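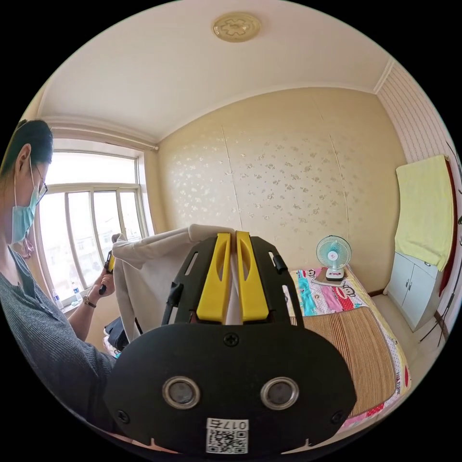
*The upstairs bedroom at the Latdale house, with a garment held up by the window.*

I had put off the open afternoon at Latdale for two years running, and I'm so glad I finally went. Witkowska, the home-and-linen people who organize it, open up a few lived-in rooms each December and let visitors wander through while the everyday chores go on. Admission was 700 at the door (1,000 if you wanted tea and cake afterward, and of course I did).

The downstairs was pleasant enough, but the bedroom was where I stayed longest. It's such a cheerful mix! The back wall has cream paper scattered with little silvery flowers, the side wall goes off into pinkish stripes, and the bed has a striped bamboo mat laid right over a sheet covered in cartoon monkeys. My grandmother kept a mat like that on her bed all summer – cool on the backs of your legs – and I hadn't thought about it in ages. There was a small white desk fan on the bed too, with a pale blue cover, and plenty of daylight from the big window.

The chore of the hour was clothes. A light beige garment, maybe a hooded top, was being held up by both sides in front of the window, and I watched with more interest than I ever give my own laundry. I always start on the bed and end up with a lump. Holding the thing up first seems so obvious now, and I've been doing it with my sweaters all week.

I also took a liking to the white two-door cabinet beside the bed, with its small knobs and a pale yellow towel hanging above. The Drerkley catalog on the hall table had a similar one for 3,893, and Fludus had theirs at 3,861, so there's not much in it. I'd want to see both in person before deciding.

Tea was served in the back kitchen until four. Get there early if you like lemon cake, as I got the last slice.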